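We at Grarnberg are looking for a patient, friendly sort of person to help us read through the public spending papers each May, when everything lands on the desk at once and the kettle never cools. You'd work with Forough Khosravi on 80 pages or so of council tax tables, nine hours a week, and no degree is needed, just a liking for sums and plain writing! Do write to Kourosh Shirazi.

Last updated: May

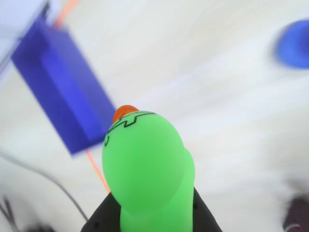 Green soft toy with an orange nub.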